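Pusent arm project — bench notebook
4/27/24, entry by A. Ferraro

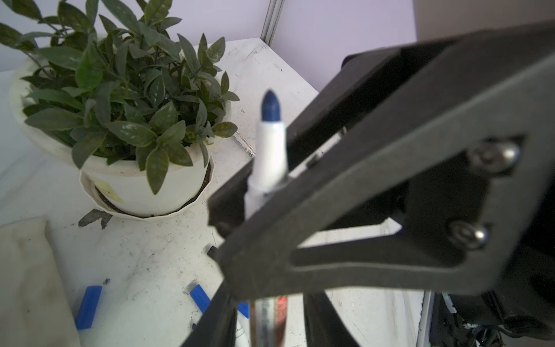 Carried on with the pick-and-place task for the student demo. Gripper firmware unchanged since the last entry. Wrist camera cable re-dressed along the forearm and tied at two points; it had been pulling at the connector whenever joint 5 went past its midpoint.

Aim of the session was to find a grip width and closing force that hold a whiteboard marker upright through a full lift, traverse and lower, without it rotating in the fingers. The Purkden rules give a point for the object arriving within tolerance and a second for it arriving upright. We have been getting the first one regularly and the second one by luck.

Set-up. Arm homed, base bolts checked. Joint offsets reloaded from the February calibration. Ubaldo thinks these have drifted and he may be right, see below. Planner on the lab machine, control loop on the Pristirari board. Speed limited to 39 per cent for all runs so the results can be compared with last time.

Run set A, closing force at default. Marker held but turned slightly during the lift, always the same way, top towards the wrist. Put this down to the fingers meeting the barrel at different heights. Measured with the feeler gauge: left finger closes first, contact is not symmetrical. Shimmed the left pad with one layer of tape. Turn much reduced, not gone.

Run set B, force raised one step. No rotation in the lift. On the traverse the marker slid down a little at each deceleration. Acceleration ramp was still the old steep one. Changed ramp time to 1000 ms in the motion profile and the slide stopped. Costs time on the cycle but we are well inside the limit.

Run set C, force raised a second step, same ramp. Holds very well. Release is now poor: the pads stay stuck to the barrel for a moment and tip the marker as they open. Not worth having. Went back to the B setting.

Encoder note. Gripper encoder reads 3730 at contact with the marker barrel. Use this as the target with a small band either side and treat anything lower as a missed grasp. The band wants to be set by someone who has done a few dozen closes by hand and not just copied from the Testa script, which assumes a wider object and will pass an empty grip as good.

Vision. The detector finds the marker when it stands clear. It is less sure when something green is behind it, and it puts the box too wide when two white barrels are close together. The plant stays on the table as clutter, as agreed; the rules allow household objects in the work area and we would be foolish to train on a bare surface. Detector also gives a low score to loose caps and sometimes offers one as a grasp candidate. Added a minimum height filter. Crude, but it removes them.

Lighting: scores drop when the blind is up. Keep it down for now and write on the sheet which way it was. Two of the earlier log files have no note at all on this and I have left them out of the comparison.

Calibration. After run set B the commanded and measured tool positions disagreed by more than I like at the far side of the table, and hardly at all near the base. That pattern looks like a joint 2 offset and not the camera mount. Ubaldo wants to redo the full procedure. I would do joint 2 alone first and repeat the far-side points — if the error goes, we have saved ourselves an afternoon.

Software. Merged the release routine from the students' branch. It opens in two stages with a short pause between them, and it is better than mine. One fault: the pause is hard-coded in the middle of the function. Move it to the config file with the ramp time.

Settings to keep:
Force: default plus one step
Ramp: 1000 ms
Contact target: 3730
Speed limit: 39 per cent
Left pad: one layer of tape, to be replaced with a proper shim

To do:
Joint 2 offset, then far-side points again (Ubaldo)
Cut shim for left pad (Adelmo)
Pause value into config (Adelmo)
Retrain detector with more green backgrounds and with paired barrels
Ask the Purkden organisers whether "upright" is judged before or after the arm retracts

Arm parked, power off at the wall. Logs copied to the shared drive under today's folder.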